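Unit 2: Buying and Keeping Office Computers

Course notes, Small Business Administration, Girico campus

Reading for this unit: the Funent case, pages 1 to 47.

Cost over the life of a machine

The purchase price is only part of what a computer costs a business. Add power, repairs, software and staff time lost while the machine is down. In the Funent case a workstation is bought for $900, and upkeep over its life comes to more than $700. Students often leave out staff time. Put it on its own line.
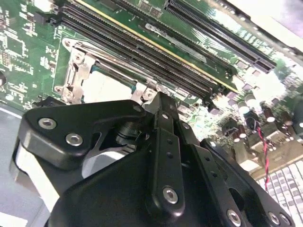

Repair or replace

Compare the repair bill with the price of a similar used machine. Brabec, the supplier in the case, charges for labor by the hour, so a cheap part can still mean a large bill. Ask for a written quote that lists parts and labor apart. Memory and expansion cards are usually quick to change – a main board is not. 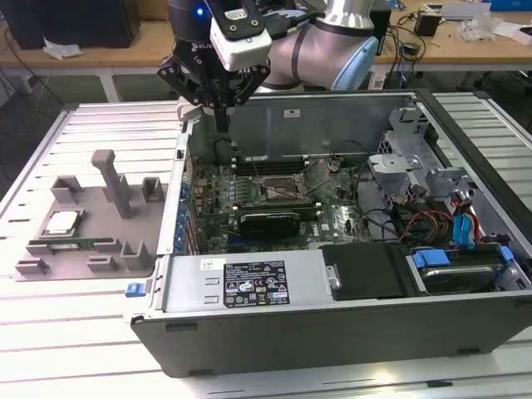
Desktop tower open on its side, with the CPU socket empty.

Keeping records

Each machine gets one line in the asset register: purchase date, price, supplier, warranty end and every part changed. The Tirkar branch kept no register, and paid for two repairs that were still under warranty. Write down the processor model as well.

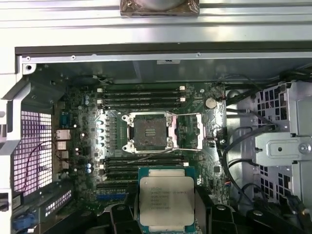 Intel Xeon processor above the open workstation case.

For next class

Work out the yearly cost of the Funent workstation under both plans. Straight-line depreciation is fine. Show your steps, and bring the July invoice from the case packet.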